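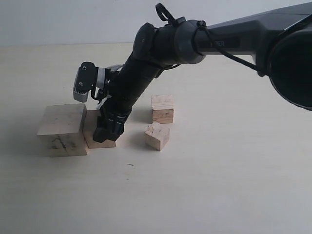
Figure 27. Arm over the block set, with one gripper finger against the left-hand blocks.

7.3 Recovering from a Contact Stop (Fault 402)

Fault 402 is raised when the Grullunex controller detects a load at the gripper that the current program does not expect. The most common cause is a finger coming down on top of a block instead of beside it. The arm holds its position and the motors remain powered. A held arm may still be pressing on the object beneath it.

CAUTION: Do not pull the block out from under the finger. The arm can drop when the load is removed.

CAUTION: Keep hands clear of the elbow and wrist joints until step 3 is complete.

1. Press the stop button on the controller. Do not clear the fault message at this stage.

2. Support the forearm with one hand, above the wrist. Do not hold the arm by the camera module or by the flat white cable.

3. Switch off motor power at the controller. The arm will become heavy in the hand.

4. Raise the forearm by hand until the gripper is clear of every block, then move it to the rest position.

5. Wait 60 seconds before restoring motor power.

6. Inspect the gripper fingers for bending or looseness. Check that the flat cable is seated at the camera module and that its loops near the wrist are free to move.

7. Check the zip tie at the elbow. It must hold the black cable without pinching it.

8. Return the blocks to their starting places, clear the fault, and run the program at low speed.

NOTE: Blocks standing close together leave little room for a finger to pass. If the fault returns at the same place, increase the spacing before changing the grip height.

If Fault 402 occurs 3 times in one session, take the arm out of service and complete a fault report. Record the program name, the joint positions shown on the controller, and the placement of the blocks - a simple sketch is acceptable. Reports for the Brindadside laboratory go to Wendy Goodall. Only Joanne Fairclough may approve a change to the contact limit.

For wrist calibration after a hard contact, see Section 7.4.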